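ok so I finally finished The Lamplighters of Camthorpe and I need to talk about it because my sister has stopped answering my texts

it's the one by Sheila Wainwright. 11 short chapters, each one set in the same little harbor town, each one told by somebody who is leaving it. I picked it up for a dollar at the library sale in July and then it sat under my bed like everything else I buy

the first chapter is slow. I'm saying that up front so you don't quit where I almost quit. it's a man named Guido Carbone packing up a shoe repair shop and there are so many pages on glue. SO many. I put it down twice

but then chapter two is his neighbor, and she's telling you about the same morning, and you find out he's been waving at the wrong window for years?? I had to get up and walk around my kitchen

I read the rest in two nights, till past 1 a.m. both times, and I have been useless at work ever since (worth it)

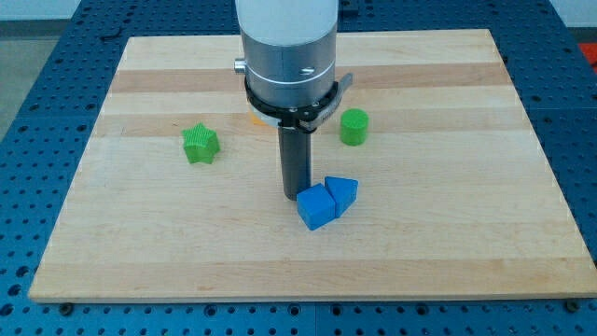
my favorite is the ferry chapter. Osvaldo Monti sells tickets, he's 62, he knows everybody's business and he's kind of a jerk about it. you're in his head the whole time and he's so funny and mean, and then his brother calls and he lets it ring. that's the end of the chapter! she just leaves it there!

I also loved the dog. I'm not telling you about the dog. the dog is fine, I know some of you need to hear that before you'll open a book

stuff I didn't love: the wedding chapter. there are too many cousins and they all talk the same way. I kept flipping back to see who was mad at who and I still couldn't tell you what the thing with the boat was

and the last page has a letter in italics, and I have never in my life enjoyed a letter in italics. but I cried at it anyway so I guess she wins

for anybody asking, mine is the old paperback with the green spine, 60 cents worth of tape holding the cover on. there's a newer printing with a map in the front and I'm a little jealous. I drew my own map on an envelope and it's terrible, the church ended up in the ocean

has anyone read her other one, Stistard? the blurb says it's about two sisters who run a motel and don't speak to each other, so I'm obviously going to read it, but I'd like to know how many cousins are in it first

update: my sister texted back. she says she'll read it if I mail it to her and stop calling during dinner. taping the cover one more time and then it goes in the mail tomorrow morning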